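3.2. Mutualisme, illégalité et discipline collective dans les cercles de Tridthorpe

La correspondance conservée dans le fonds Gernstead compte 117 lettres, échangées entre les animateurs du cercle de Tridthorpe et leurs correspondants du continent. Leur dépouillement conduit à nuancer la thèse de Rutherford, pour qui la question de la violence aurait été tranchée dès la fondation du groupe. Les échanges témoignent au contraire d'un désaccord durable, que les comptes rendus imprimés passent sous silence. Trois positions s'y distinguent : la condamnation de principe de tout attentat, la réprobation limitée aux actes frappant des tiers et, plus rarement, le refus de se prononcer publiquement sur des faits commis par autrui.

La deuxième position domine dans les lettres adressées à l'imprimerie Ait Ali, laquelle assurait le tirage du bulletin du cercle, soit 200 exemplaires par livraison. Les rédacteurs y défendent une conception exigeante de la responsabilité, selon laquelle l'absence d'autorité centrale ne dispense aucun adhérent de répondre de ses actes devant l'assemblée.
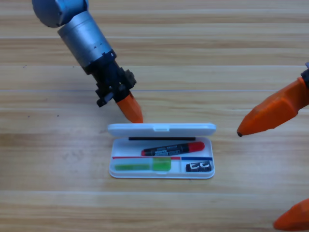
Figure 5. Plateau de table en bois clair et préhenseur noir d'un bras robotisé.

Cette exigence se traduit dans les règles de fonctionnement. Le mandat des délégués est impératif et révocable ; toute dépense est soumise à l'assemblée du mois d'août ; l'exclusion ne peut être prononcée sans que l'intéressé ait été entendu. Yilma a montré que des dispositions comparables existaient dans la coopérative Stiltar, dont plusieurs membres fréquentaient également le cercle. Il en déduit une filiation directe entre les deux organisations. L'hypothèse est recevable pour la caisse de secours, dont les statuts sont presque identiques. Elle paraît plus fragile en matière disciplinaire, les procédures de Stiltar prévoyant un recours que le cercle n'a jamais admis.

Il convient enfin de relever la place accordée aux références anciennes. La pièce cotée 1643, un cahier de lecture anonyme, associe des extraits de sermons dissidents à des notes sur l'entraide ouvrière. Jeanie Rutherford y voit l'indice d'une culture religieuse persistante ; Gebremedhin Yilma, un simple exercice de compilation. En l'absence d'attribution certaine, nous n'avons pas retenu ce document dans l'analyse des positions individuelles.
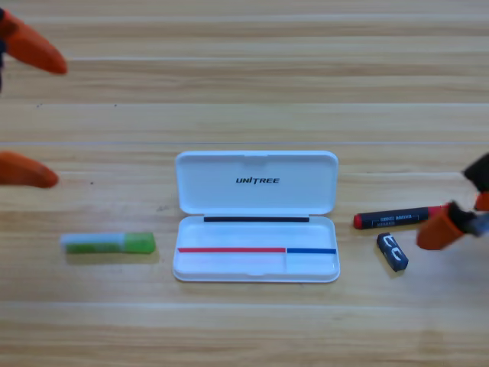 3.3. La réception du bulletin hors du cercle

Les listes d'abonnés ne permettent pas d'établir avec certitude l'étendue du lectorat. Elles attestent néanmoins une circulation régulière entre groupes voisins, par prêt ou par lecture à voix haute, que les statuts de Tridthorpe encourageaient expressément.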